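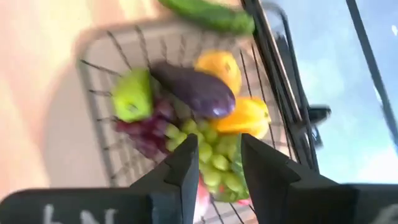
Aubergine, a green one that looks like an apple, and a cucumber lying apart from the rest.

Posted in: Get Involved > Paid & Expenses-Only

People wanted to unpack shopping, put it away and grumble about it

Hello! I'm Noreen Sandhu and I'm looking for people in and near Jarton who buy fruit and veg, bring it home and then have to find somewhere for it to go. So, most of you.

I'm writing a small book on how we keep fresh food at home, with Shewit Ambaye doing the drawings, and I've got to the chapter on baskets. I love a wire basket. I've had mine since my first flat and I'm still rubbish at filling it – the aubergine goes in first because it's the biggest, everything else gets wedged in next to it, and the cucumber ends up lying over the top. I've read plenty of advice on the subject and most of it seems to be written by people with enormous larders. I'd much rather watch how you do it.

What you'd be doing

You come to our kitchen at Sheehan Yard, we hand you a bag of mixed produce, and you put it away however you would at home. There are baskets, bowls, a fridge and a couple of shelves to choose from. Then we sit down with a cup of tea and you tell me why the grapes went where they went (or that you have no idea, also fine). After that you do it once more with a different bag, and Shewit may sketch while you work. She's very quick and she won't draw your face unless you'd like her to.

The whole visit takes 2 hours. I'll pay you £30 in cash on the day, plus your bus fare if you keep the ticket, and you can take the second bag home with you.

Who I'm after

Anyone over 18 who does at least some of the food shopping. I've already got lots of keen cooks (hello, allotment people!) so I'd especially like to hear from you if you live alone, share a kitchen with housemates, or cook for a big family in a tiny space. You don't need to be tidy. If there's a forgotten lemon at the bottom of your fruit bowl right now, please get in touch.

Please tell me beforehand about any food allergies, including things you can't handle as well as things you can't eat. The kitchen is on the ground floor with a wide door, and there's a stool if you'd prefer to sit.

When

Sessions run all through March, mornings from 10am and a few evenings from 6pm for those of you at work. I've got 47 places, and the evening ones will go first.

How to sign up

Drop a note in the box at Plonolero café, or leave a comment under this post and I'll message you. Give me your first name, who you shop for and whether mornings or evenings suit. Gert Dlamini is looking after the bookings, so it may be Gert who gets back to you with a time.

Bring an apron if you're fussy about your clothes. I'll have the kettle on.

Noreen

49 shares | 30 comments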